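The Ferry to Lelton

Marama Pearce kept her grandfather's letters in a biscuit tin, and in July she carried the tin onto the ferry to Lelton. It was raining with much patience. Beside her an old man was peeling a mandarin.

"You are Rhys's granddaughter," he said. "You have his chin."

He was Paora Grimshaw, whose name stood at the bottom of every letter. She had believed him dead for 19 years. He looked at the tin, and then at the grey harbour, and gave her half of the mandarin.

"Did he keep also the angry one?" he asked.

She opened the lid.
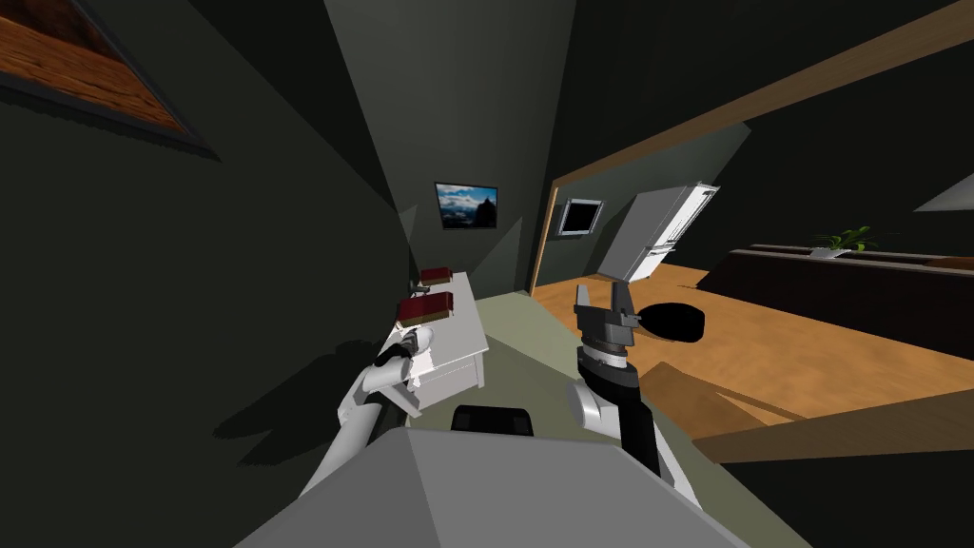

Who wrote the letters in the tin?
Paora Grimshaw wrote them, and his name is at the bottom of each one.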